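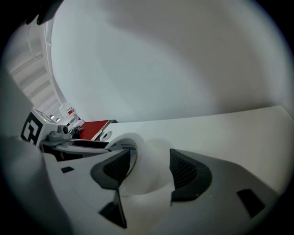

Housekeeping Practice, Unit 4: Paper Goods
Handout for the Cevurcombe evening course

A roll of toilet paper is made of three things: the sheet, the core and the glue that holds the first and last turns. Most faults come from the last two.

Terms used in this unit
Core – the tube in the middle. Some makers put a label inside it.
Tail – the loose end of the sheet.
Ply – the number of layers in one sheet.

Storing rolls
Keep them on a shelf, off the floor, and away from pipes. Soft rolls dent easily, so do not stack anything on top of them. A dented roll can still be used, but it may turn unevenly on the spindle.

Changing a roll
1. Take out the old core and check the spindle.
2. Free the tail without tearing the first turns.
3. Hang the roll with the tail to the front. Purnness House uses this rule on all floors.
4. Put a spare within reach of the seat.

Worked problem
A guesthouse has 200 sheets to a roll and uses 52 rolls in May. How many sheets is that? Then work out how many rolls are left from an opening stock of 90.

Bring your answers to the next class – we will use them for the stock card exercise in Unit 5.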